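Ticket: arm at desk stops short during demo
Project: Rekon, open day at the Stadthorpe house
Opened by: Salim Kaijage
Date: 03/06/2019
Status: open, waiting on Ekville

Hi all, me again! First off, the visit went really well and people stayed far longer than we'd planned for. But we had the same fault 3 times in one afternoon and I'd like it looked at before we take the thing to Were.

The job was the usual one: reach over to the old secretary desk, go for the folded papers, come back to the start. What I got instead was a clean approach and then a dead stop a little way above the desktop, with the program saying the move had timed out. No error from the arm itself, which is the annoying part. I restarted the program (not the arm) and it ran fine 6 times on the trot, then did it again in front of a school group, naturally.

Things I tried, in the order I tried them:

Slowed the approach right down. No change.

Put the time limit up from 200 to 2,000 milliseconds. Better, I think, but it still stopped once after that.

Swapped the network cable for the spare. No change, and I've put the old one back.

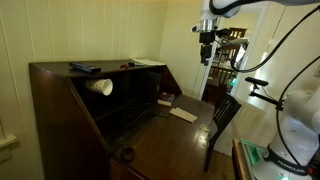
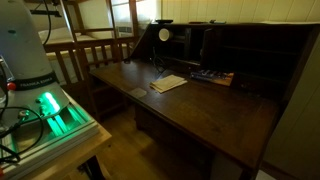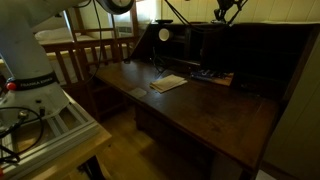
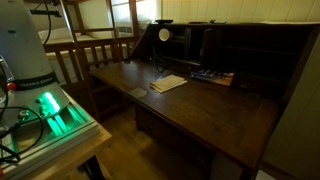 The arm and the desk, Stadthorpe open day
Rekon Support Notes, issue 6, page 3

I did wonder about the shiny desktop upsetting the depth readings, so I had a go with the curtains pulled next door and in our room too. It seemed happier, but I only managed a few runs before the next lot of visitors came in, so please don't take that as an answer.

We had something a bit like this in February and the cure then was a new build from Ekville. Could somebody check whether the laptop we took is still on the old one? I forgot to write the version down before I packed it (sorry!) and it's in the van.

Logs are in the shared folder under my name. The second one is the one to read, the first is mostly me pressing the wrong thing.

Salim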